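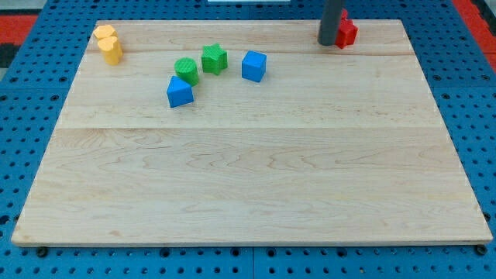 Wood oil evening in December: what to bring and how to prepare

Many members asked after the autumn market in Birnholm if we can repeat the evening about caring for kitchen boards. The answer is yes. We meet in December at 7 p.m. in the old dairy in Jorkasthorpe, upstairs, the same room as last year. Please use the door at the back, the front one is locked after 6.

The evening is led again by Urs Gruber, who worked many years in the Nägeli joinery and has repaired more chopping boards than he wants to remember. He will speak for 30 minutes and after this everybody works on their own board. You can bring maple, beech, walnut, olive or whatever you have at home. Boards glued together from several planks are welcome, and Urs would like to see especially those where a seam has begun to open. Please do not bring bamboo this time, he says he does not know it well enough to give advice.

Before you come, wash the board on both sides with warm water and a little soap, and let it stand on its edge for two full days. Last year several boards were still damp inside and the oil stayed on top like a skin. Do not put the board on the radiator, also not for one hour. If it smells of onion, rub it with coarse salt and half a lemon the evening before you wash it.

We will have sandpaper in three grades, cotton cloths and food-safe oil. The oil is included in the price for one board of normal size. If you bring a second one, we ask for a small contribution in the tin.

One question came back in many letters: how often must a board be oiled? In my house I do it when the drops of water do not stay round anymore. For a board used every day this can be each month in winter, when the heating is on, and less in summer. Olive oil from the kitchen is not a good choice, it becomes sticky and later it smells. My mother used it all her life and we had to throw away two beautiful boards.

The used cloths must not go in the trash can. Some oils become warm while they dry, and a ball of cloth can start to burn by itself. We will collect all of them in a metal bucket with water.

After the work there is soup and bread. If somebody can bring a cake, please write it on the list by the stairs.

To take part, write your name and the size of your board on a card and put it in box 226 at the Riltico shop. The room is small, so we will take the names in the order they arrive. Those who do not get a place will be first on the list for the spring evening.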